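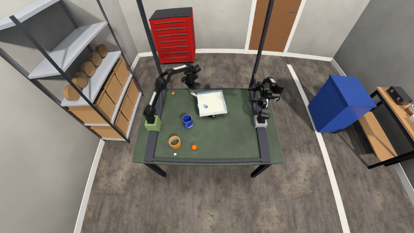

4. WORK ORGANISATION AT THE SORTING BENCH

Home Articles Issues Authors Search Contact

Figure 4. Simulated model of the two-arm bench, with a tray, a mug, a roll of tape and small balls on the tabletop.

4.1 The task before the change

Returned goods at the Wellell site arrive as mixed lots. Before the bench was automated, a sorter tipped each lot onto a table, picked out the small loose items and put them in trays, and set aside anything that did not belong. The work was done standing, in pairs, and each pair kept its own order of doing things. Varela's notes from the first visit record three different ways of clearing a table in use on the same shift. All were accepted by the shift lead, Kelly Staniforth, as long as the trays were right at the end.

The company, Fallari, chose to plan the new bench in simulation first. The model in Figure 4 has two black arms, one mounted towards each side of a dark green tabletop with a raised black border. Loose objects were given simple shapes and strong colours so that staff who had never used the software could talk about them by name. In the session we observed, people said "the blue one in the tray" or "the ball by the left arm" and were understood at once. The model room also has shelving with cardboard boxes, a red tool chest and a door, and several sorters used these to work out where they would be standing.

4.2 What the sorters were asked to do

Nine sorters took part in the planning sessions, which ran from 23/05/2023 until the end of June. They were asked to say which objects each arm should take, in what order, and when a person should step in. Grethe Kragh led the sessions for Fallari. Arvid Solheim, from the supplier Voriment, changed the model between meetings.

The first version gave each arm its own half of the table. The sorters objected to this early on. A tray near the back of the table, as in Figure 4, could be reached from either side, and they wanted whichever arm was free to fill it. Solheim's concern was that two arms working over one tray would have to wait for each other. The compromise was a rule that one arm holds the tray area until its item has been released. Sorters called this "having the tray", a phrase they already used among themselves.

Mugs and rolls of tape raised a separate point. Items of this sort turn up in the lots by accident, and a person will push them aside without thinking about it. In the model they had to be treated as objects with a place to go. Staniforth asked for a fixed spot at the side of the bench where the arms would leave anything odd, and this was adopted.

4.3 Changes in the job

We interviewed the same nine people after the bench had been in use for almost 200 shifts. Most of them said the lifting and reaching had gone down. Fewer were pleased with the pace. On the old table a pair could slow down together for a few minutes and catch up later - on the new one the next lot is called for when the tray is full.

The main new duty is checking. One person now watches the bench, clears the odd items and confirms each tray on a screen. Wenceslao Sandoval, a sorter with 31 years at the site, described it as "the same job with the hands taken out". He did not mean this wholly as a complaint, and had asked to stay on the bench when the rota was redrawn. Two others asked to move to packing, and both gave the lack of someone to talk to as their reason.

Pay grades were left as they were. Staniforth argued that checking should be graded with inspection work, as was done at the Boyer site, and the matter was still open when we finished our fieldwork.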